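4.3 Pairing the Eneo room thermostat with a phone

Allow the base unit to run for 58 seconds after power-up before you start.

1. Install the Kusuma app and create an account.
2. Turn on Bluetooth and keep the phone within reach of the base unit.
3. Press and hold the side button until the light turns green.
4. In the app, choose Add device, then enter code 129.
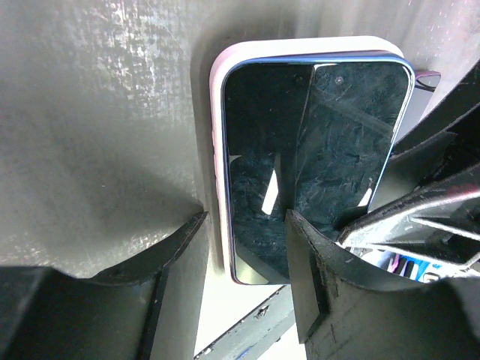
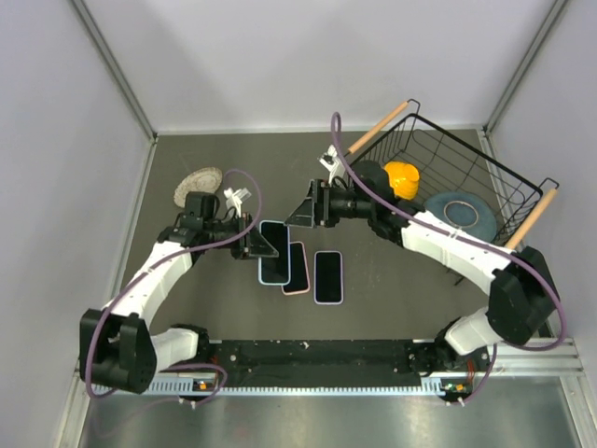

Fig. 7. First picture: phone in a white case, screen off.

5. Name the room and press Save.
6. Set the upper limit. The factory setting is 85 per cent of boiler output.

Note: the app signs out when the phone is restarted. Your room names are kept.

Caution: do not connect heaters rated above 2000 W to the relay — use the Skuken contactor described in section 6.

If pairing fails, hold the side button again and repeat from step 3. The code does not change.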